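Pelton Demonstration Station - Set-Up Guide for Open Days

Section 4. Preparing and running the visitor demonstration

4.1 Before you start

This section is for the person who will run the station during an open day or a school visit. It is assumed that the software is already installed (Section 2) and that the large screen is connected (Section 3). You do not need to know programming for this part.

The demonstration consists of two simulated rooms. In the first room, the subject is furniture with doors and drawers. In the second room, the subject is the free movement of the arm. Both rooms are loaded from the same start menu, and both use the same controller, Rana. The visitors see on the large screen the same thing that the operator sees, with the exception of the menu.

Please have ready:

- the station computer, with its own power supply
- the large screen
- the hand controller, charged to 80 percent or more
- the printed card with the key commands
- 50 visitor sheets, or more if a school is expected

Note: The hand controller does not warn you when the charge is low. Check it in the start menu, under Devices.

4.2 Starting the station

1. Switch on the large screen first, and then the computer. If you do it in the other order, the picture may be sent to the small monitor only.

2. Wait until the Pelton start menu is shown. The first start of the day is slower than the others.

3. Choose Open Day from the list. Do not choose Training. The Training mode writes every movement to the disk, and after a long day the disk can be full.

4. Enter the name of the event. At our own open day at Hilell on 30th September we used only the name of the hall, and later we could not tell the morning groups from the afternoon groups. It is better to add the group.

5. Press Confirm. The station loads the first room and stops there with the arm at rest.

Caution: Do not connect the station to a real arm when it is in Open Day mode. The speed limits in this mode are made for the screen, and they are higher than a real arm should have near people.

4.3 First room: cabinet

1. Select Cabinet in the start menu and press Load.

2. Choose the view. The low view is the default. It gives a good sight of door edges and handles, but visitors sometimes need a moment to understand where is up and where is down.

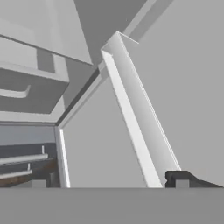
3. Say to the group what the task will be before you press Play. A simple sentence is enough, such as "The robot has to work with the door without hitting the rest of the furniture." People watch with more attention when they know what to look for.

4. Press Play. To stop the movement at any time, press the space bar. The movement can be continued from the same point with a second press.

5. When the task is finished, press R to bring the cabinet back to its start position. Wait for the tone before you press Play again.

Note: If the door passes through another part of the cabinet, the contact setting is too soft. Open Settings, then Contact, and put the value to 500. Do not go higher during a visit. The simulation becomes slow and the large screen begins to jump.

Children often ask if they may open the door themselves. They may, with the hand controller, but please use the Guest profile for this. In the Guest profile the reset is automatic.

4.4 Changing to the second room

1. Press Esc one time. Pressing it two times closes the station, and you must begin again from 4.2.

2. Select Free Movement and press Load.

3. Check that the name of the event is still shown in the top line of the menu. After a change of room it is sometimes empty - in this case enter it again.

4. Give the hand controller to the first visitor only after the loading is complete.
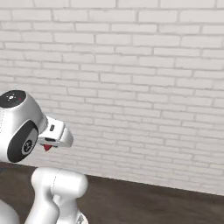 The second room is for explaining how an arm moves, and it needs more talking from the operator than the first one. Begin with slow movements of one joint only, and let the group say which joint it was. After this, turn the wrist and ask them to follow a fixed point on it. The small red tip under the gripper is good for this purpose, as it is easy to find against the white parts and the pale brick wall. When the group can follow it without difficulty, move two joints together.

5. Let each visitor try for a short time. Use the timer in the menu, so that the turn is the same for everybody.

6. If a visitor brings the arm into a position from which it does not move further, press H (Home). The arm returns slowly by itself.

Caution: Do not change the wall or the floor while a visitor holds the controller. The room is loaded again and the arm makes a sudden jump on the screen, which some small children do not like.

4.5 Closing the station

1. Press Esc two times and confirm.

2. Save the visitor count when the program asks for it. The count goes up by one with every press of Play, so it is a number of runs and not of persons. At the end of July our own station showed 1,138.

3. Put the hand controller on its charger and check that the light is on.

4. Switch off the computer, and then the large screen.

If the station will travel to another site, pack the hand controller separately. The case from Joltolov has a place for it under the lid - the foam must be pressed down well, or the lid does not close. For faults that are not described in this section, see Section 6.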